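Last updated: February

I gave up my car in the fall and have been riding the bus to work since then. The trip from Irlow to the Kuvov stop takes two transfers on a bad day and one on a good day. I used to drive it in less time, but I also used to pay for parking.

The monthly pass costs 100. I worked out what the car was costing me in gas, insurance and parking, and it came to roughly 400 a month. I had never added it up before. 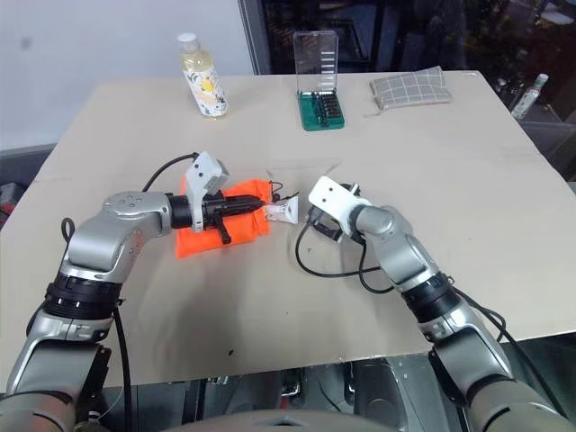
The morning bus is the 239. It is usually full by Hultance, so I get on early and sit near the back door. People mostly keep to themselves. I read, or I look out the window. In the fall I finished four library books this way -- more than I read in the whole year before.

Evenings are harder. After 7 p.m. the buses run once an hour, and if my meeting goes long I wait in the shelter by the post office. The shelter has a bench but no light. 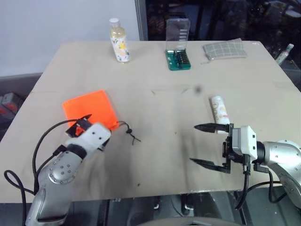
Groceries

I shop twice a week now and buy less each time. Milk and potatoes are the heavy things, so I split them between trips. I bought a backpack with a wide strap and stopped using paper bags after one tore on the steps.

For anything big I ask my sister for a ride. She has driven me twice so far, once for a bookcase and once for cat litter.
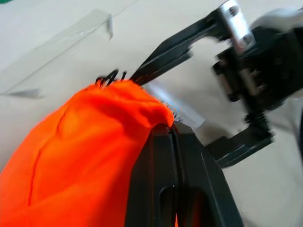 Kevser Uçar wrote to me that she tried the same thing for a winter and went back to driving when her hours changed. She said the last bus was the whole problem. I can see that happening to me too. My hours are steady for now, and I have renewed the pass through spring.

Comments

Firdevs Kırmızıgül: Does the 239 still skip the hospital stop in the morning? I gave up on it for that.

Kevser Uçar: It stops there again. The printed timetable is still wrong.

This site uses cookies. By continuing to read you accept their use.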